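Altov 900 Series Kitchen Window

Made to order | Aluminum frame | For openings above counters and sinks

Overview

The Altov 900 is a wide window for the wall behind a kitchen counter. It is built as a single frame and delivered in one piece, glazed, with the hardware fitted. Most are ordered by remodelers who are replacing two smaller windows with one opening, and by builders who want the sink wall glazed from cabinet to cabinet.

The frame is extruded aluminum with a thermal break. Operating sections are casements that swing outward. Fixed sections use the same profile, so the sight lines match from one end of the window to the other.

Sizes

Standard heights run from 31 inches up, in one-inch steps. Widths are made to the opening. Measure the rough opening at the top, middle and bottom and send us the smallest number. We take off the installation clearance at the shop. Please do not take it off yourself, or the window will come up short.

If the window is going above a counter that has not been set yet, send the finished counter height, including the thickness of the top. Backsplash height should be settled before the order goes in. Changing the frame height after we have cut the extrusion is charged as a new window.

Divided lites

The 900 can be ordered with clear glass or with bars in a colonial, prairie or custom pattern. Bars are applied to both faces of the glass with a spacer between the panes. Custom patterns need a sketch with dimensions. A pencil drawing is fine as long as we can read the numbers.

Finishes

Clirnen White, Clirnen Light Gray, Bronze and Black are stock colors. Stock colors carry no extra charge. Other colors are sprayed in batches and add time to the order. Inside and outside can be different colors on all stock finishes.

Hardware

Latches and hinges are from the Jacquet line and come in black, white or brushed nickel. Operators fold flat so they clear a faucet. Check the swing of a tall faucet against the interior screen as well, particularly on a shallow sill.

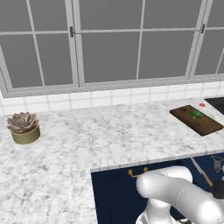

FOLARI, May 2026

The 900 now ships with the revised sill. The old sill had a snap-on cover that had to be removed to reach the mounting screws. The new one is a single piece, screwed through the side jambs, and it can be set with a tile backsplash brought up underneath it. Leave a gap at the joint and fill it with a flexible sealant. Do not grout it. Grout in that joint will crack as the frame moves with the temperature.

Orders placed before the change will be filled with the old sill unless you call and ask for the new one. Prices are the same. Covers for the old sill will be kept in stock for repairs in all stock colors.

Angus Waaka in the order office can confirm which sill is on a pending order. Have the order number ready.

Difference between the 700 and the 900

The Altov 700 is the lighter frame. It takes double glazing only and is limited to a single operating section. It costs less and is a good choice for a small opening over a sink. The 900 takes double or triple glazing and can have up to 3 sections across, any of which can be fixed or operating. The two frames have different depths and cannot be joined together in one opening.

Included

Glazed frame, latches and operators, screens for operating sections, mounting screws, and printed installation instructions. Interior trim, sealant and flashing tape are not included.

Care

Wash the frame and glass with mild soap and water. Cooking grease should be wiped off the inside of the frame before it hardens. Do not use scouring powder, steel wool or oven cleaner on any finish. Put a drop of light machine oil on the hinges once a year. If a latch becomes stiff, loosen its two screws a half turn, close the window fully, and tighten them again.

Lead time and delivery

Stock colors with clear glass are made first. Bars, triple glazing and special colors take longer, and the date will be on your confirmation. The plant closes for maintenance for part of August, and nothing ships while it is closed.

Windows travel upright on a wooden rack. The driver will bring the rack to the curb. A full-width 900 with triple glazing is a lift for several people, so arrange help before the truck arrives. Look over the glass and corners before signing, and write any damage on the delivery slip.

Returns

Made-to-order windows cannot be returned. Unopened hardware and spare screens can be sent back for credit.

Related items

Altov 700 Kitchen Window
Jacquet replacement latches
Clirnen touch-up paint
Screens and screen clips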